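An Afternoon at Leltine's Open House: Can a Machine Tidy Up Yet?

I have wanted to see one of these places ever since my sister started saying she'd get a robot before she got a second husband, so when Leltine opened its doors one afternoon in May I drove over, paid 4 dollars to park, and joined the line for cookies. The crowd was friendly, the coffee was weak, and I came with one question. Can any of it pick up after a family of five? 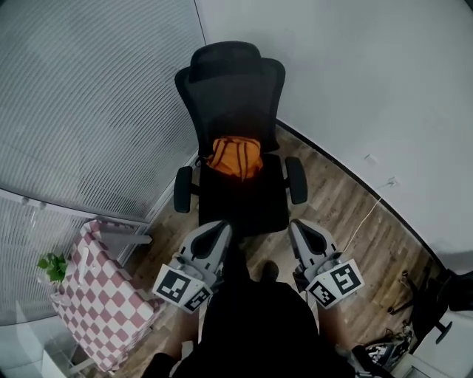

Reading time: 2 minutes

The household room was my favorite part, and I went back to it twice. It's an ordinary sort of room with blinds on the window, a little plant on a checkered cloth, and an office chair with an orange striped bag on the seat. The work there is done by a person with a gripper in each hand, and the machines are meant to learn from the recordings later on. I had pictured something grander, I'll admit, but I stood there quite happily (my feet were less happy) thinking how many times a day I move a bag off a chair without giving it a thought.

Gráinne Lynch, our guide, told us a chore like that might be recorded 300 times before they try it on an arm. Soft things are the trouble. A bag sags and folds, and its straps wander off wherever they like. A coffee mug is the same mug every time.

Down the hall we saw the shop-floor side, where an arm called Prudo was moving boxed parts from a bin to a tray. It was very good at it! It was also slow, and when a box landed on its corner the arm stopped and waited for a young man to come and nudge it. I asked whether it could do my dishes and was told, kindly, to ask again in a few years.

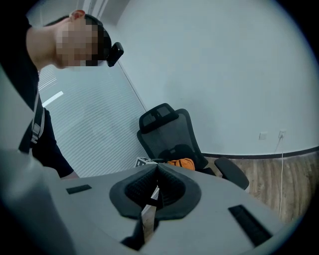
Jonalyn Policarpio wrote to me after I posted the first half of these notes, and she was a good deal less patient than I am: I've worked a packing line and I'd take Prudo tomorrow, slow or not, because it can do the dull bin all night. The house is another matter. Every home is different and every bag is different, and I don't want to buy a thing that needs me standing next to it.

I think she's right about the packing line. As for the house, I'd still put up with some standing around if it meant the laundry got folded by supper.

If you go, wear comfortable shoes and get there before 2, when the line for the arm gets long. The cookies were oatmeal and they run out.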